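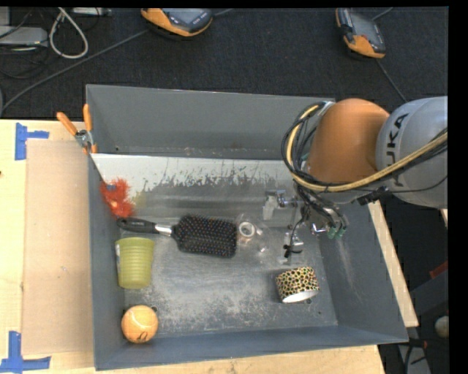 KUKA over the gray bin, Saturday session. Hairbrush and clear package at the far end.

10/25/25

Spent the morning on the cell rules with Dzintra. Draft 2 goes to Stollcombe next week and the section on pendants is still weak. It says "stowed when not in use" and gives no place. Two handhelds on the carpet behind the table meets that wording, which tells me the wording is bad. Proposed text: each pendant on a hook, screen outward, cable off the floor. Dzintra wants the hook height specified. I left it blank.

Bin position. The tape rule stays. Blue tape at the corners of the tan sheet, replaced when an edge lifts. Clamp on the rim stays too, but the draft has to say that the clamp is part of the collision model. Abílio entered it in July and then somebody moved it, and the planner kept avoiding a clamp that had gone. New line: no clamp is moved without an entry in the log.

Object set. Prollow's list has 31 items and does not separate rigid from soft. Clear packaging should be its own class. The brush gets a note on orientation, bristles up or down, written before the run starts. Balls and cups are fine as listed.

Scratches on the bin floor: Duarte asks whether a worn bin should be retired. My view is that wear is acceptable if recorded, and that a bin swapped halfway through a series is worse. Entered as an open point.

Log numbering. Runs go up to 2789, but the sheet restarts at 2590 after the Zernis import, so there are duplicates. Rule: numbers are never reused, including for aborted runs. Lerato will fix the sheet.

Hose and cable routing at the wrist still has no inspection interval. Custódio suggested weekly. I would tie it to run count. Ask him for his reasons on Monday.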